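3.2 Studio records and the question of the second hand

The workshop books of the Bouchard studio are the main source for this part of our study. They contain 3,808 entries, written by at least two persons, and they list pigments, supports, payments and visits of clients. Thibodeau and Lavoie used the same books for their study of prices, but they did not look at the order in which the materials were bought. We think this order can tell us when a landscape was begun, even when the canvas itself carries no date.

For the present section we selected nine river landscapes which are signed with the full name of the studio. Eight of them can be connected with a purchase of lead white in the same season. The ninth, the large view of the mill at Imden, has no such purchase near to it, and Toledo has proposed that it was painted over an older work. We come back to her proposal in Section 4.
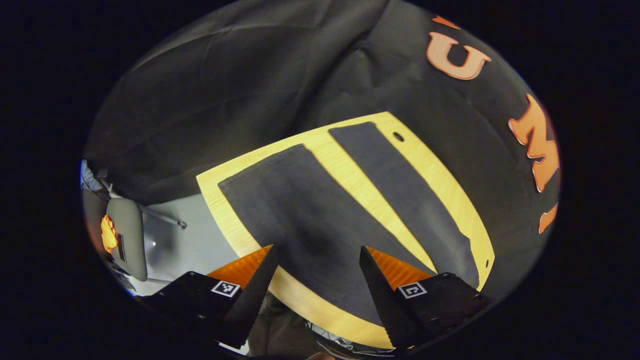

Figure 2. Wooden board with two dark gray cloth strips.

The handwriting of the books changes in October of the third year. From this point the entries are shorter, and the names of the colors are often given in a local form. Chisholm reads this as a sign that an assistant took over the purchases. Bergeron does not agree, and he explains the short entries by a change of supplier, because the new supplier, Zollinier, sent his own detailed bills. Both readings are possible. The bills of Zollinier are lost, so we cannot compare them with the books.

The paintings themselves give some help. In the early landscapes the sky was laid in first, and the trees were painted on top when the sky was already dry. In the later group the painter left a space for the trees and worked the sky around them, which saves paint but makes the outline of the leaves harder. This second method is also found in the two small panels at the Barnano collection, which were never attributed to the head of the studio. The similarity is strongest in the poplars on the left bank, where the brush moves upward in short touches and the ground remains visible between them.

We do not want to conclude from this that all later landscapes are by the assistant. A painter can change his method with age, and the condition of the mill view does not permit a close comparison of the sky. For the following tables we therefore keep the whole group under the name of the studio, and we mark the doubtful works with an asterisk.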